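1/ Finished relabeling the beginning reader section at the Rencombe branch this month. 436 titles, one label scheme, and a few notes for anyone who has to shelve leveled readers from more than one publisher.

2/ The main problem: "Level 2" has no shared meaning. Carthorpe uses it for books of short sentences with one clause. Mesance uses it for early chapter books. A child who finishes one and picks up the other gets a jump of a year or more in difficulty.

3/ We ignored the number on the cover and sorted by four things we could check with the book open: words per page, longest sentence, type size, and whether the line breaks fall at the ends of phrases.

4/ Words per page is the fastest check. We took the median of 5 spreads per book and skipped the first and last, which are usually lighter than the rest. Cutoffs came from our own shelves, so yours may differ.
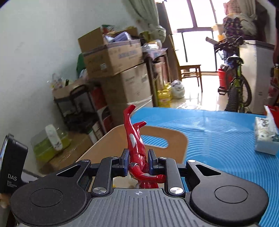
5/ Line breaks matter more than I expected. "The fox went / under the gate" reads easily. "The fox went under / the gate" does not, at least for a child still reading word by word. Carthorpe is consistent on this in its older titles. The newer ones look as though the text was reflowed when the page size changed.

6/ Reissues are the worst case. A picture book gets cut down to the 6 x 9 reader size, the text stays the same, and the art loses its margins. In several, the last line of text now sits over a dark part of the illustration. We moved those up one band.

7/ Total word count is a poor guide by itself. One book in our top band runs to 1,397 words across short chapters with white space on every page. A shorter one in the same band is harder going: dense paragraphs, two narrators, dialogue with no tags.

8/ Repetition is the part the publisher levels miss most. A book with 100 different words used over and over is easier than one with 60 words used once each. The Farías animal series does this well. Each title adds a few new words and reuses the ones from the book before.

9/ That only helps if the series is read in order, and the spines are not numbered. We added a small numeral under the band color. If the publisher reads these: please number the spines.

10/ Bands are now five colors, no numbers. Parents ask for "a green one." Staff can see a misshelved book from across the room. The label goes on the lower spine, 1 inch up, so it clears the call number on the thicker editions.
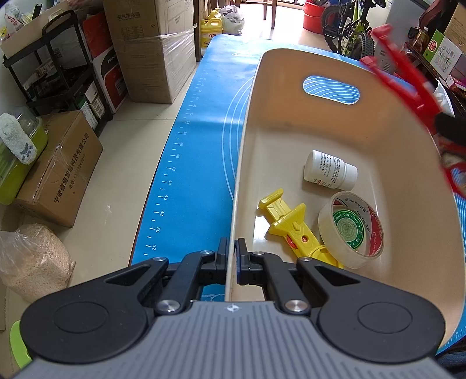 11/ Shelving thin paperbacks is its own problem. A 32-page reader has almost no spine, so spine-out shelving hides both title and label. We switched the two lowest bands to face-out bins. A plain beige plastic bin like this one, with rounded corners and a handle hole through the end, is the general type to look for. Deep is fine for storage. For browsing, put a riser in the bottom or the smaller books sink below the rim.

12/ Fill browsing bins to two thirds. Past that, children can't flip the covers forward and they start pulling books out in stacks.

13/ Bindings: the stapled Mesance readers hold up better than the glued ones. Glued copies lose the center pages first. We tape the inside gutter before a book goes out, which takes a minute per copy and adds no bulk.

14/ Still unsettled: bilingual editions. Words per page doubles on paper but the child usually reads one language at a time. For now we count the English side only and band from that. I don't think that's right for every family using them, and I'd like to hear how other branches count.

15/ Also unsettled: nonfiction with captions and fact boxes. The main text may be lowest band while the boxes are two bands up. We band by main text and put a dot on the label. Spreadsheet columns are title, publisher, median words, longest sentence, type size, break check (y/n), band, dot. Will post the blank version in May.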